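Course: Interior Finishes and Building Materials
Handout 4: Floors and wall surfaces in public rooms
Wurnden Evening School, Skollville branch
Version of 14/06/2018

Please read these notes before you come to class. You do not need to learn the numbers by heart, but you should be able to explain why a finish is good for one room and bad for another. Words you must know for the test are in the list at the end.
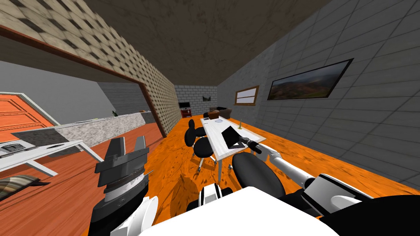
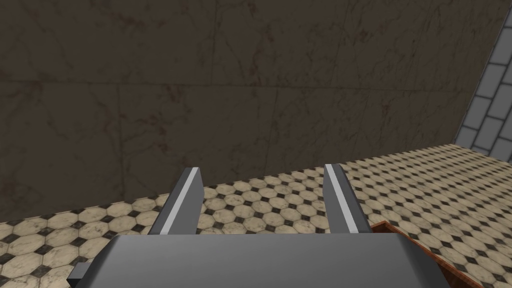
Fig. 4.1 and 4.2. Computer-rendered interior: glossy orange wood-textured floor (first), dark brown marble in large square panels (second).

1. What a finish has to do

A finish is the last layer of a floor or a wall, the one that people touch and walk on. It protects what is under it. It also changes how a room sounds and how much light comes back into it. Students often begin with the color. I ask you to begin with the use of the room and to leave the color for later.

2. Gloss

A glossy floor sends light back in one main direction, like a weak mirror. A matte floor spreads the same light to all sides. With gloss a room can look bigger, but scratches and dust are easier to see, especially when a window is at the end of a long corridor. In the reading room of the old Wakorov library the floor was first finished in high gloss, and the readers complained of glare on winter afternoons. It was sanded and finished again in satin, and the complaints stopped.

3. Stone on walls

Marble was limestone before heat and pressure changed it. The veins come from other minerals in the original rock – clay, iron compounds, sometimes graphite. A vein can be a weak line, so a panel with many veins must be handled with care and is often given a net of glass fiber on the back.

Marble does not like acid. Vinegar, lemon juice and many bathroom cleaners leave dull marks that cannot be washed away. Use a neutral cleaner and a soft cloth.

4. Joints

Large panels mean fewer joints, and fewer joints are easier to clean. But large panels are heavy, and the wall behind them must be very flat. Plan the joints on paper first. Start from the middle of the wall, so that the cut pieces at both ends have the same width. If the floor also has joints, decide early if the two patterns will meet or not.

5. Small calculation

The Anozie hall has 400 square meters of floor. The supplier asks 2,000 for delivery, and the sealing work costs 300 for each day. The sealing takes four days. Find the cost of delivery and sealing together, then divide it by the floor area. Write all the steps. (The cost of the boards themselves is not included – we come back to it in July.)

6. Words for the test

Satin: a finish between glossy and matte.
Vein: a line of another mineral in the stone.
Joint: the gap between two panels or tiles.
Substrate: the layer under the finish.
Etching: a dull mark made by acid on polished stone.

Homework: choose one public room in Skollville. Write one page on its floor and its walls, and say what you would change if the room had twice as many visitors. Bring it on paper, please, not by e-mail.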